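Grudell to Supply Display Cabinets for Ploline Stores

Store fixture maker Grudell will build the counters and display cabinets for Ploline's new mall locations, the two companies said Monday. The order covers 181 glass-front cabinets, along with checkout counters and wall shelving for 16 jewelry and watch shops.

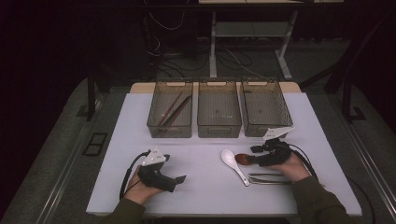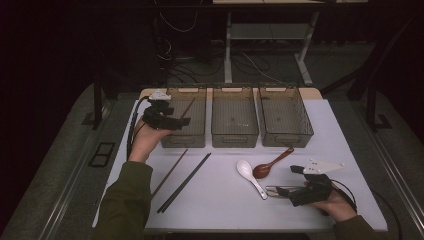
Plastic bins in a row along the back of a white table.

The first cabinets are due to ship in February. Ploline plans to open two shops that month and the rest as leases are signed. Grudell did not give a price for the contract.

Esperanza Obi, who runs store planning at Ploline, said the chain had been buying fixtures from several suppliers and ended up with shops that did not match. "We had different whites in the same store," she said. "The locks were different too, so the staff carried a lot of keys."

Under the new order, all cabinets in a shop will open with the same key. The frames will be painted MDF with tempered glass on the front and top, and LED strips will run along the inside edges. Wall units will come in two heights. Drawers under the counters will be shallow enough for trays of rings and watch straps.

Grudell will make the parts at its main plant and pack them flat where possible. Gradatham, a shipping and installation company, will deliver the fixtures and put them together at the malls. Most malls allow that kind of work only after closing, so crews will have up to nine hours a night on site.

"A kiosk can go up in one night," said Ebbe Midtbø, production manager at Grudell. "A full shop takes longer, mostly for the wiring."

Ploline's older shops will keep their present furniture for now. Obi said the company would look at replacing it after the new locations are open. Some of the older counters were made by Wuisan, which no longer takes custom orders.

Grudell also makes kiosks and counters for cosmetics and phone accessory stores. Anjani Goh, the company's sales manager, said it will add a second paint line to handle the Ploline work and expects it to be running before the first shipment.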